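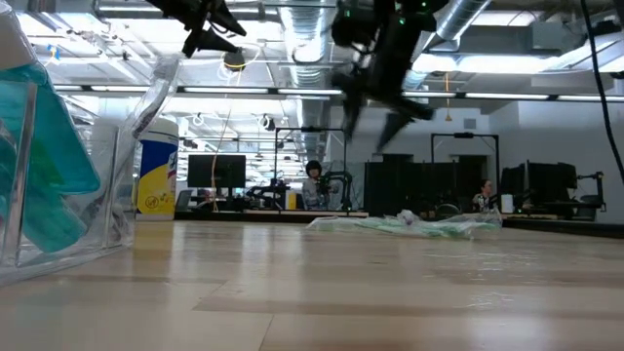
Can a robot arm do household chores yet?

Some of them, on a good day, with the right set-up. A two-arm station can sort packets, fill a bin and clear a tabletop if the items are small, light and within reach. It can't be handed a messy bathroom cabinet and left alone. This section gets your Nuver station as far as the first kind of chore, and seeing it work for the first time is a real thrill!

Section 6. Setting up a packing and sorting chore

Applies to Nuver two-arm tabletop stations with Gadach finger grippers. Revised 2018-06-09.

Before you start

Finish Section 5 (arm leveling and emergency stop test). You'll need the table clear enough to reach every corner, one open-top bin, and a mixed set of practice items. Toiletries are great for this. They come in awkward shapes, they cost very little, and most of them can be dropped all day without harm.

CAUTION: Keep hands, sleeves and hair out of the reach of both arms whenever the green lights are on. Press the stop button before you straighten an item, even if the arm looks like it has finished.

6.1 Placing the bin

1. Put the bin on the left side of the table, well inside the reach of the left arm.
2. Turn it so that one long wall faces the arms.
3. Lower the left gripper by hand, fingers fully open, and check that it clears the rim on all sides.
4. Save the position as BIN HOME.

Note: Clear bins are harder than they look. The cameras see straight through the wall and may report an item as outside the bin when it's inside, or the other way around. If you keep getting "item not found," run a strip of colored tape along the rim and save BIN HOME again.

6.2 Setting the finger pressure

Start low and work up. The Gadach fingers use a scale from 0 to 60, and the factory setting of 38 is right for rigid boxes but too strong for most things in a bathroom drawer.

1. Choose Chore > Fingers > Pressure.
2. Set the value to 19.
3. Place a wrapped item on the table and run PICK ONCE.
4. If the item slips, add 2 and try again. Stop as soon as it holds through a full lift.
5. Write the value down next to the item name in your chore sheet.

CAUTION: Don't use the same value for tubes and bottles. A tube of toothpaste at full pressure makes a mess that gets into the finger joints, and cleaning them is a long afternoon (see Section 11). 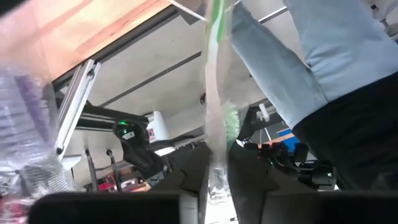 6. Repeat for every item type in your set, including anything sealed in film.

Wrapped items deserve extra patience. The film can slide over whatever is inside it, so a grip that feels firm may be holding plastic and very little else. Have the arm lift slowly and pause before it travels. We've watched the same packet come up cleanly on one try and swing around on the next with no change in settings at all.

6.3 Teaching the chore

1. Choose Chore > New and type a short name.
2. Guide the arms through the whole chore at an easy pace. Leave your mistakes in. If you drop something, pick it up and carry on.
3. Press SAVE after each run.
4. Move the items between runs. Turn some over, and let a few overlap.
5. Keep going until you have at least 6 saved runs, then try AUTO at slow speed.

Six runs will give you something that works with the items laid out neatly. For a jumbled pile you'll want far more. The Hrytsenko workshop in Celtthorpe saved 237 runs of one bin-filling chore last September before they were happy to leave it on AUTO through a lunch break, and they still kept someone in the room.

6.4 What to expect

Good results now: single items with space around them, stiff packaging, open bins, the same table every day.

Mixed results: soft bags, clear film, anything lying flat with no edge to get a finger under.

Not yet: folding, screw caps, knots, wiping up a spill and then checking that it's gone. We try these on every software release because we badly want them to work. The cap chore got as far as a quarter turn this spring, and there was cheering.

Note: A person will beat the station on speed at nearly all of these chores. Judge it on how often it finishes without help, and record that number with the date and software version.

6.5 If the arm stops partway

Arm stops above the table, fingers open: the item was lost from view. Move it slightly and press RESUME.

Arm stops with fingers closed and nothing held: raise the pressure by 2, or lower the approach height.

Both arms stop together: they were about to meet. Press HOME, left arm first. Go to Section 7 to set the shared zone.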